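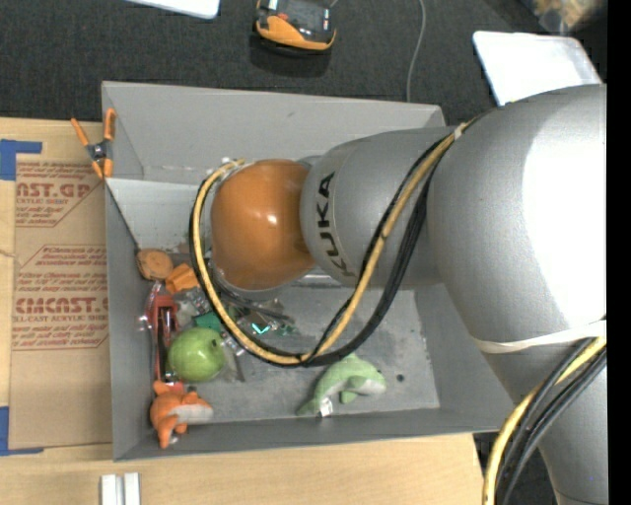 Home Current issue Archive For authors Contact Search

4. Group size and the choice of route in guided mountain bike tours

4.1 Material

The present section deals with the question how guides decide which route a group will ride, and at what moment this decision is made. The material comes from the tour records of Cistuvmont, a small operator which offers day rides and longer tours for visiting cyclists. We received 354 records of single days. Each record contains the planned route, the route which was really ridden, the number of guests, the weather in the morning and a free comment of the guide. The names of guests were removed by the operator before we received the files.

A group at Cistuvmont has at most 6 guests with one guide. Larger bookings are divided, and the two groups start 30 minutes apart so that they do not meet on the narrow parts of the trail. In our analysis such groups are treated as separate, although the guests usually know each other and eat together at midday. We are aware that this is a simplification.

4.2 Changes of the planned route

The first observation concerns the moment of the change. We had expected that most changes would be made in the morning, when the guide sees the weather and the bicycles of the guests. The comments show a different picture. In a large part of the changed days the guide kept the plan until the first long climb, and only after it the group was taken to a shorter or easier trail. Several guides write in their comments that the first climb is used as a kind of test, but the guests are not told so. One comment says: "I never ask how fit they are, I ride behind them for the first hill and then I know."

The second observation concerns the Kisasness loop, the most booked route of the operator. It has one steep descent with loose stones near the end, and there is no easy way around it once the riders have passed the upper gate. For this reason a decision has to be made at the gate. The guides who wrote long comments describe this place in nearly the same words: they stop, let everybody drink, and look at the hands and shoulders of the riders. Tired arms were mentioned more often than tired legs. We did not find this point in the earlier work on guided cycling which we have read, and it could be of interest for the training of new guides.

Groups of two guests were changed less often than full groups. It is tempting to explain this only by the smaller number, but small groups also book earlier, and they more often write to the office about their experience before they arrive. With our data the two effects cannot be separated.

4.3 What the guests said before the tour

The booking form of Cistuvmont asks the guests to place themselves on one of 4 levels. As in other studies which use self-judgement (compare Zariņš, and the discussion there), the middle levels were chosen by nearly all guests, and the agreement with the later comment of the guide was weak. Guests who ride mostly on sealed roads tended to choose a level too high. Guests who named a trail at home which they ride regularly, for example the Nalaline track, were judged more correctly, since the guides could compare it with their own trails.

In September the operator added an open question to the form, in which the guests describe their last ride in their own words. The number of answers is still too small for a comparison, and we leave them out of the tables. The guides told us that they read these answers the evening before and that they sometimes phone the guest afterwards.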